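Forensics bench notes, Friday, January

Second go at the training exhibits for the Drevell course (police evidence handling, the mock burglary case). Lovely Agbayani came over from Saludo with a fresh box of lifting tape and we got going straight after tea. I have been looking forward to this all week!

Table end of the room:
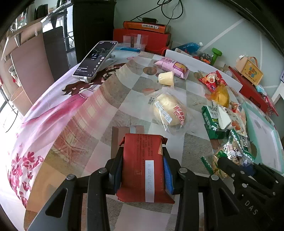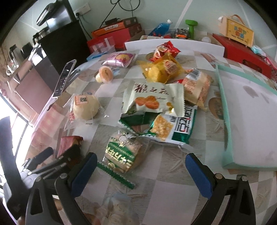

Fingerprints first. We put 40 marks down on glass slides and dusted them in batches, black powder on half, magnetic on the other half. The magnetic powder was lovely to work with. Far less mess on the bench, and the ridges came up crisp even on the faint ones. I overloaded the brush on slide 6 and smothered it completely, so that one goes in the "how to ruin a print" folder, where it will do some good.

Tried the Dorkis tape against our old roll. Dorkis lifts cleaner but grabs the moment it touches, so you get one chance to lay it flat. Lovely's trick is to anchor one end and smooth it down with a thumb, slowly, all in one stroke. Copied her and lost only 2 out of the next 15 to bubbles (my best run so far, by miles).

Custody forms: the mock case has a deliberate gap in the log, where the crowbar leaves the station store and turns up at the lab with no signature between. Last group missed it. I've moved it to the second page and left the times in, so a careful reader should be able to spot it and argue about whether a court would let the crowbar in. That argument is the best part of the whole day!

Jiltulel bags: seals hold well, but biro smears on the label. Use the fine marker.

To do: re-dust slide 6 position, print more forms, ask Lovely if she can spare the small brush.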